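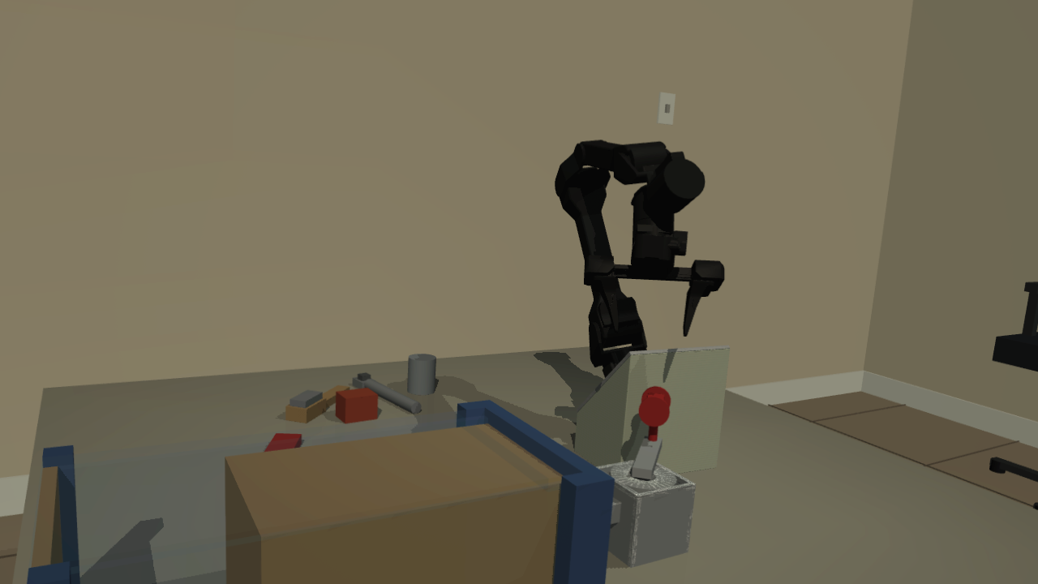 Where Does the Rain Go? A Study of Runoff on Rodley Street

Introduction

When our class was asked to pick a local question for the fall project, our group spent most of a lunch period talking about food, and then somebody came in with soaking shoes and we had our subject. Anyone who walks to school in Dindusdale along Rodley Street knows the low spot by the bus shelter. After a decent rain there is a puddle there that you either jump or go around, and going around means stepping into the road. We wanted to find out where all that water comes from, how long it stays, and whether a strip of planting could take some of it.

Background

Rain that falls on grass or bare soil mostly soaks in. Rain that falls on roofs, roads and parking lots has to run somewhere, and in an older town like ours it runs to the storm drains and from there to Henao Creek. We had all seen the drains a thousand times without wondering what was on the other end of them (one of us believed they went to the same place as the bathtub, and was very good about being corrected). Leaves block the grates in November, right when the rain picks up, so that was a good month to be looking.

What we did

We measured the paved area that slopes toward the bus shelter using a long tape and a map from the town library. It came to 2,825 square feet, which was more than any of us had guessed. Most of it is the parking lot of the old Undero furniture store, and the rest is sidewalk and half the width of the street.

Next we put out a rain gauge on the school fence and read it at 8 in the morning on school days. On rainy days we went down to the shelter after last period and measured the puddle with a yardstick at its deepest point. We also did a soaking test, which was the most fun part of the project by a long way. We pushed a coffee can with both ends removed into the ground, poured in water, and timed how fast the level dropped. We did this in the grass strip beside the lot and again in the flower bed by the school's front door.

Results

An inch of rain on our paved area works out to a little over 1,700 gallons, and our wettest day was a bit more than that, so we put the runoff for that Thursday at about 2,000 gallons. The puddle was 5 inches deep that afternoon and still there the next morning.

The soaking test surprised us. The flower bed drank the water almost as fast as we could pour it, while the grass strip was so packed down from people cutting across it that the water just sat there — we ended up eating our snacks while we waited.

Discussion

We think the grass strip could help a lot if the soil were loosened and planted with things that have deep roots. Our plan shows a shallow planted bed of 200 square feet between the lot and the sidewalk. It would not hold everything from a day like that Thursday, but it should catch the water from ordinary showers, and clearing the grate more often would help with the rest.

Our numbers have some weak points. The gauge was not read on weekends, and the yardstick was hard to hold straight in the wind. We also assumed that every drop on the pavement runs off, when a little must stay behind in the cracks. If another group takes this on in the spring, we would suggest a second gauge down by the shelter, and rubber boots.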